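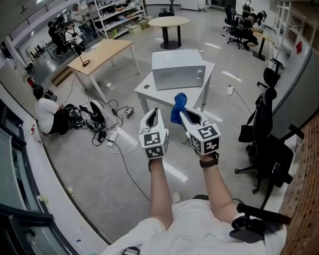
*The white table with the microwave-ish box on it, and the round beige one behind. Blue cloth at the ready.*

I have become a person with strong feelings about tables, and I blame the big room at Windum entirely.

When I first started going in August I thought a shared workroom was a shared workroom. You turn up, find a flat surface, get on with it. Then I spent a whole afternoon at the little square one – white top, thin metal legs – and I've been a bit in love with it ever since. It's so light on its feet! You can get a broom right underneath without moving a thing, and the top wipes clean in one go with a cloth that's barely damp. I've been looking for one like it for my flat in Flandham and the nearest I've found was 60 quid plus delivery, so I'm still looking.

The round beige one is a different sort of pleasure. It stands on a single black pedestal, so there are no legs to bash your knees on, and you can squeeze in one more chair than you'd think. Zuzanna Baran says round tables are for talking and square ones are for doing, and having tried both I think she's right. I ate a very good cheese roll at that table and got no work done whatsoever.

Then there's the one with the light wooden top and white legs, over on the left. It had a microphone on it, a thin black one on a stand, and it looked very smart against the wood. I do love a pale wooden top. It warms up all that grey floor, and it's kind to mugs (use a coaster anyway, please).

My other great enthusiasm is the shelving. The tall white metal unit at the far end is stocked with boxes and all sorts, and I'd happily spend a day going through it with a label maker. Kwok-wai Ho lent me his, with a roll of 200 labels, which he may regret. My plan so far:

- heavy boxes on the bottom shelf
- anything used daily at elbow height
- one box for odds and ends, and only one

Cables are next. White power strips on the floor are handy right up until you want to sweep, and I've been reading up on clips that go along the underside of a table. A pack of 4 would do the white table nicely, I think, though the wooden one might want more.

If anyone reading has a square table they no longer love, I can collect from anywhere this side of Carnville. I'll bring my own cloth.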